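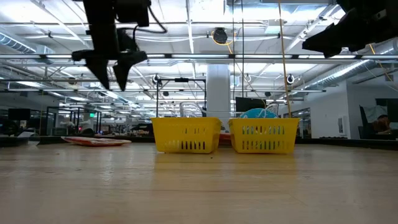
Mesa de la celda de Zelum: dos cestas amarillas, un paquete de plástico transparente y las dos pinzas.

Notas del ponente. Recogida de ejemplos para clasificar material en cestas
22 de julio de 2019

Diapositiva 1. Arranque
Saludar y decir el tema sin rodeos: cómo reunimos ejemplos en Zelum para que el sistema aprenda a mover piezas blandas. Hoy no hablo del modelo. Si preguntan por la arquitectura, dejarlo para el final.
Dejar la foto puesta mientras la gente se sienta.

Diapositiva 2. La tarea
Objetos en envoltorio de plástico y tubos flexibles. Se cogen de la mesa y van a una cesta. Parece poca cosa, pero el plástico arrugado refleja la luz y los tubos cambian de forma cada vez que se tocan.
Señalar en la foto el paquete a la izquierda de las cestas: tiene una punta levantada. Preguntar a la sala por dónde lo cogerían. Esperar respuestas antes de seguir.
Señalar también el tubo que asoma en arco por encima de la cesta izquierda. En nuestros datos, un tubo que sobresale se etiqueta como «dentro con saliente». Es una etiqueta propia, explicarla.

Diapositiva 3. Cómo se graba
Un operador guía los brazos y se guardan a la vez el vídeo, las posiciones de las articulaciones y la apertura de las pinzas. El programa de grabación es Puvix. Cada episodio empieza con los brazos en alto y termina igual.
Turnos de 2 horas como máximo. Con turnos más largos los movimientos se volvían bruscos y había que descartar mucho.

Diapositiva 4. Cifras
241 episodios aceptados en la primera tanda, con 12 disposiciones iniciales de la mesa y 4 operadores.
Aclarar que «aceptado» quiere decir revisado por una segunda persona. No dar la cifra de descartados, la estamos recontando.

Diapositiva 5. Variación
Cambiamos a propósito la posición de las cestas, el orden de los objetos y el lado por el que entra cada brazo. La luz la dejamos como está en la nave. En la foto se ven los reflejos blancos del techo sobre la madera y el amarillo de las cestas debajo de ellas. El sistema va a trabajar con eso, así que tiene que verlo en los ejemplos.
El fondo tampoco se tapa. Probamos con un panel liso y al retirarlo los resultados empeoraron.

Diapositiva 6. Errores que cometimos
Al principio borrábamos los intentos fallidos. Ahora guardamos los que incluyen una corrección del operador: se le escapa el paquete, vuelve y lo coge por otro sitio. Se marcan aparte en Egan, la herramienta de etiquetado.
Otro error: cada operador tenía su manera de soltar el objeto. Escribimos una pauta de media página. Leer solo la primera línea: «Abrir la pinza por debajo del borde siempre que se pueda».
(Si voy mal de tiempo, saltar a la 8.)

Diapositiva 7. Vídeo
Dura poco más de un minuto y no tiene sonido. Avisar antes de darle al play. Parar cuando los dos brazos coinciden sobre la misma cesta y comentar quién cede el paso.

Diapositiva 8. Lo siguiente
En septiembre llevamos el montaje a Rurovport, con otras mesas y otros recipientes. Los datos de allí se guardarán separados hasta comprobar las calibraciones.
Preguntas. Tener abierta la hoja de formatos por si alguien quiere ver los campos de un episodio.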